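Section 2. Planning and Budgeting for Your Cell

Before you unpack anything, pour yourself a coffee and sit down with a pencil, as we have watched plenty of good people spend their money in the wrong order. The Plirnton kit comes with 2 arms, but the cloth you mean to handle should decide most of what else goes on the order form.
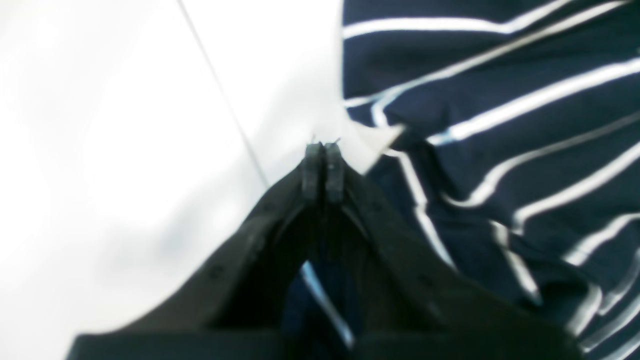 Leandro Benítez
Setup Guide Editor

1. Pick your test garment first. Striped cloth is a lovely choice, as the lines show you where the folds run.

2. Price the fingertips as wearing parts. Put a spare set on the first order and set aside $645 for the year.

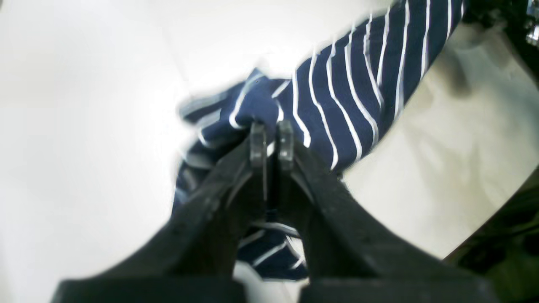

Wanigasekara, October

3. Measure your table, then measure it again with both arms reaching in. Leave plenty of bare surface on the near side so a sleeve or hem has somewhere to go.

Note: A plain white top makes dark cloth easy to pick out. If your work is mostly pale shirts, budget for a darker top as well.

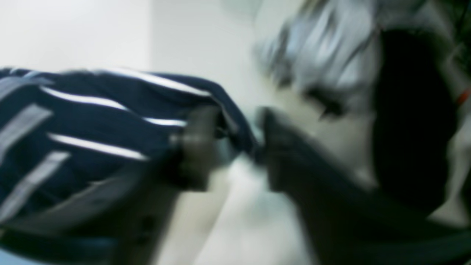 Rendport Customer Planning Team

4. Add up the extras before you ask for approval. The Brirkon table, wrist cameras and cable sleeves come to $2,433 on our current price sheet, and shipping is on top of that.

Caution: Do not save money by leaving out the cable sleeves. Loose wires can snag when an arm swings across the table.

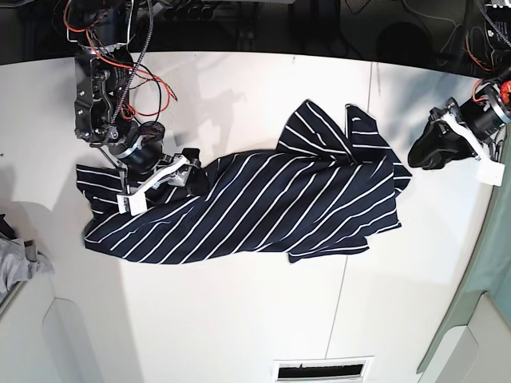

5. Allow 11 working days for setup and practice, and please don't promise your boss any folded laundry before then! If the numbers still look tight, write to Kasun Bhuiyan at the planning desk, and he will gladly go through your list with you line by line.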